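Search this site Type and press enter

Notes for the Kesby talk, 25/02/2020 — the waiting room one

OK, so start with the chairs. Ask who has ever sat in a waiting room for more than 300 minutes. Let people groan. Then tell them mine was at the Valamus clinic last July, with a sprained wrist and a dead phone, and by the end of it I knew every crack in that ceiling.

What got me was how little it would've taken to make it bearable! A clock that worked. Somebody telling us where we were in line. My ticket said 3579 and the board said 8 (pause here, it usually gets a laugh), and I still have no idea how those two numbers were connected.
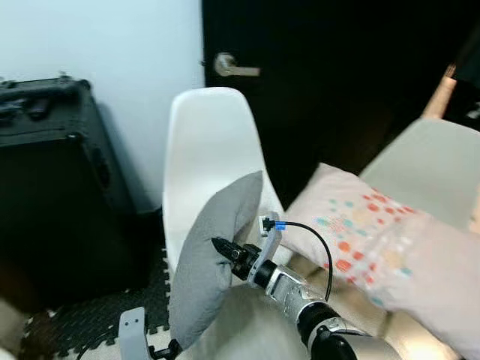

So I started asking people what they remember about waiting, and it was hardly ever the length. They remember the TV stuck on a shopping channel. They remember sitting on something hard and not wanting to get up in case they lost the spot. One woman told me she'd rather stand for two hours than sit facing strangers — I think about her a lot.

Slow down for this part. Talk about Uvis, the little dental office that turned its seats toward the window. Same wait, same seats, and people stopped coming up to the desk to complain.

Then the Kan library story if there's time. Skip it if we started late, and go straight to questions. Water is under the lectern.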